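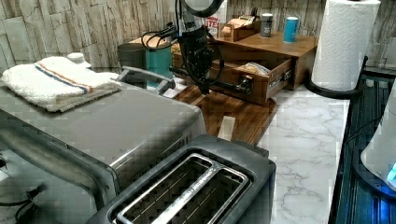
Cernico, avril

Forum du club robotique - Projets étudiants - Tiroir de cuisine, on avance !

pelote_servo
Bonsoir à toutes et à tous ! Je vous avais promis des nouvelles du projet cuisine, alors me voilà, avec pas mal de retard (les partiels, vous connaissez). On travaille en ce moment sur le petit tiroir de l'organiseur en bois, celui avec la plaquette en métal à droite, et le sachet reste dedans pendant les essais. Le but pour la rencontre de Stisness, c'est d'ouvrir, de prendre le sachet, de le poser sur la planche et de refermer, le tout sans intervention. On en est à 520 essais enregistrés et je suis vraiment fière du groupe - il y a deux mois on tapait encore dans le mur virtuel du simulateur !

grain_de_cuivre
Bravo, ça fait plaisir à lire. Une remarque quand même, et je la fais avec toute mon amitié : pourquoi laisser autant de choses sur le plan de travail ? Le grille-pain juste devant, le mini-four à gauche, l'essuie-tout à droite... Pour des débutants j'aurais tout enlevé et j'aurais ajouté les objets petit à petit. L'an dernier, avec l'équipe Quaye, on a procédé comme ça et on a gagné un temps fou.

pelote_servo
On en a beaucoup discuté ! Le règlement de Stisness prévoit un plan encombré, donc je préfère qu'on s'y habitue tout de suite, quitte à râler un peu plus longtemps.

tournevis46
Pas d'accord avec grain_de_cuivre, pour une fois. Chez nous, la version bien rangée marchait très bien et puis, le jour où on a remis les boîtes, il a fallu reprendre presque toutes les trajectoires. Par contre, ce sont les câbles qui m'inquiètent. Ces grandes boucles de chaque côté de la pince, ça finit par accrocher quelque chose, et vous avez des boîtes de conserve posées juste au-dessus du tiroir. Une gaine et deux colliers, ça prend dix minutes.

grain_de_cuivre
Ah, sur les câbles je te rejoins complètement. Pour le reste je maintiens, mais chacun sa méthode :)

mousse_et_vis
Bonjour, je suis nouvelle au club (première année, soyez indulgents). Est-ce que vous tirez le tiroir par le haut de la façade ou par en dessous ? Avec le module Cestel, je dérape une fois sur deux et je ne sais pas si c'est mon réglage d'effort.

pelote_servo
Bienvenue ! Par le haut, en tirant bien droit, et doucement au départ. Mon réglage est à 200 dans Cestel, essaie déjà ça et raconte-nous. Pour les câbles, message reçu, je m'en occupe avant la prochaine séance.

mousse_et_vis
Merci beaucoup, j'étais à 784, je comprends mieux !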